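Back from Husby

1st October

We got home from Husby last night and I have been putting off the unpacking, so I may as well write up the walk instead.

The path starts behind the station and follows the river as far as Godovden, a distance of 12 miles if you stay on the marked route. I did not. A stretch near the weir was closed and the diversion goes up through the woods, with one steep climb and a lot of mud at the top.

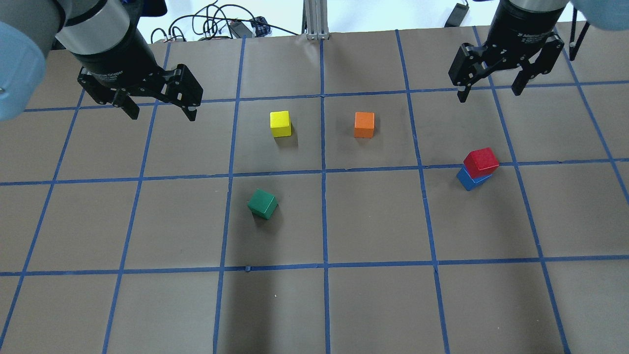 I stopped for lunch at Hesow, where there is a small shop and a bench outside the church. Cheese roll, apple, a flask of tea. The shop only takes cash, so bring some. The rain held off until I was packing up, then came down hard for the next hour. My old boots leaked at the left heel again. I have had them resoled twice and I think they are finished.

The last part is flat and easy going – farm tracks mostly, then a lane into the village. The guesthouse in Godovden had a drying room and very good soup. I slept for ten hours. 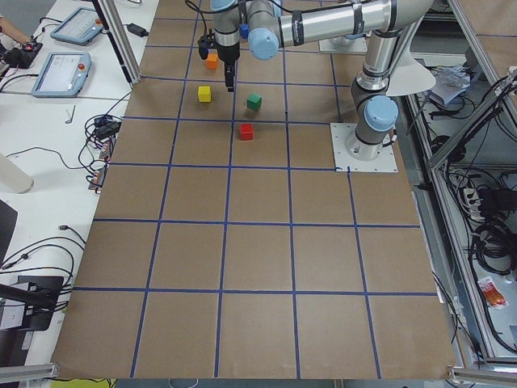

Coloured cubes on the taped board

I took the bus back the next morning. It costs more than it used to and runs every two hours, so check the times before you set off. Next time I would like to start from the Godovden end and do the weir section, if it has reopened by then. New boots first.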